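Seija Ruotsalainen trains her robot arm, Rodeo, on 600 pushes of plastic blocks across a wooden board. Each push is logged with the command that prompted it, such as "move the green star to the yellow hexagon."

A model trained on only 80 of them finished 20 percent of new commands. With the full set, it finished nearly three times as many.

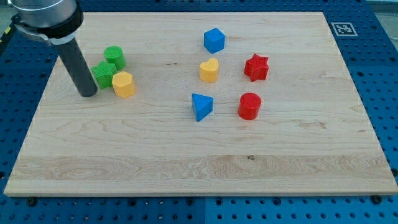
## What still fails

Long commands. Past two blocks, Ruotsalainen says, the arm tends to stall.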